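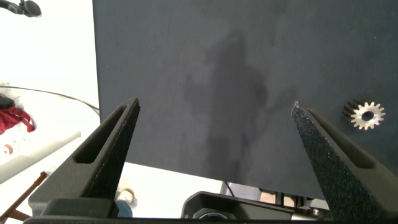 I have a coffee can full of small metal gears, and for years my cleaning method was a rag and a lot of hoping. Then I put a filthy one back on the motor shaft of my old Bitidow slide projector and had to take the whole thing apart again (twice!), so now I do it properly. It takes me one evening per batch and you probably own most of what you need already.

Get yourself a soft toothbrush, some wooden toothpicks, a shallow dish, mineral spirits, a lint-free cloth and a dark mat. The mat matters more than you'd think. A small silver gear on a white table just vanishes on me, and on a dark one I spot it right away, plus every speck of old grease that falls off it. Mine is from Zulero, but the back of an old mouse pad works too.

Open a window and put on gloves before you pour anything. Lay the gear in the dish with enough mineral spirits to cover it and leave it for eight minutes. Then brush along the teeth, from one end face to the other, turning it as you go. If you scrub around the rim you mostly push the gunk from one gap into the next. Anything stubborn gets the toothpick. Snap the tip off when it goes mushy and keep going!

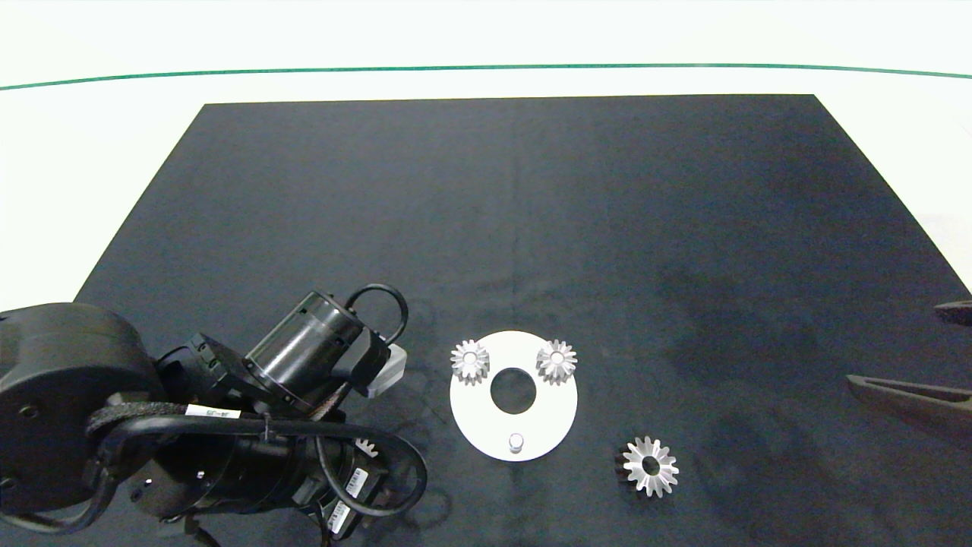
Can I use dish soap instead of mineral spirits?
Dish soap and warm water are fine for light grime and fingerprints, but old hardened grease will laugh at them. If you do go the soap route, dry the gear right away with a hair dryer on low and wipe on a thin film of light oil, or plain steel will rust on you.

The center hole gets its own turn. Roll a strip of cloth into a skinny rope, dampen it, pull it through three times and look at the color. Still gray? Fresh strip, do it again.

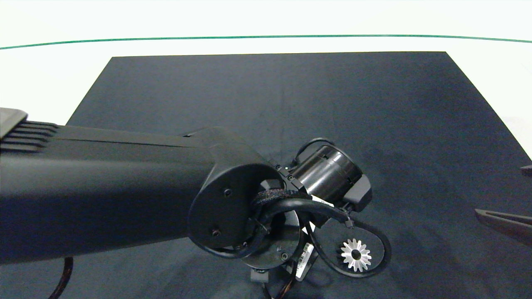

Nyarko, December 15, 2023

Adding a bit on burrs, after Akua Addo wrote to ask why her clean gear still felt scratchy going onto the shaft. Run a toothpick lightly around the edge of the hole and see if it snags. For a tiny burr I use 2000 grit wet-or-dry paper wrapped around a dowel, two or three light twists, then rinse and wipe. Stop the second it feels smooth, you don't want to make the hole any bigger.

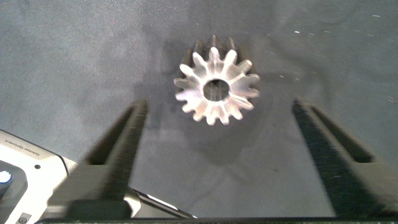
Checking the teeth is the part I used to skip. Stand the gear on one end, tip the other end face toward a lamp and go around it slowly, comparing each tooth with its neighbors. Bright streaks can fool you. See the fine lines spreading out from the hole toward the teeth? Those are machining marks, and I leave marks like that alone. A crack usually catches a fingernail, and a chipped tooth breaks up the even outline of the rim. Count the teeth while you're at it (I get 15 on this one) and write the number on the bag, it makes hunting for a replacement so much easier.

Then a drop of light oil, a wipe, and into a zip bag until you're ready to put it back on.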